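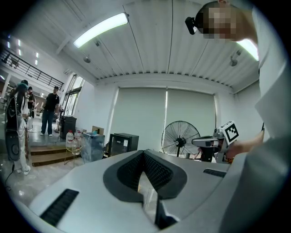
Slide 4. How the examples are gathered

Each operator at the Bramgate site works with hand-held grippers. The marker on top of the gripper gives its position, and a head-mounted camera records the operator's view.

The Lostley set stood at 2072 examples in April 2020. The target is 3000 – pause here for questions on the schedule.

Slide 5. Review

Kinnear staff check every example before it is passed to training. Almost 700 were returned for a second attempt. State that the revised instructions take effect in May.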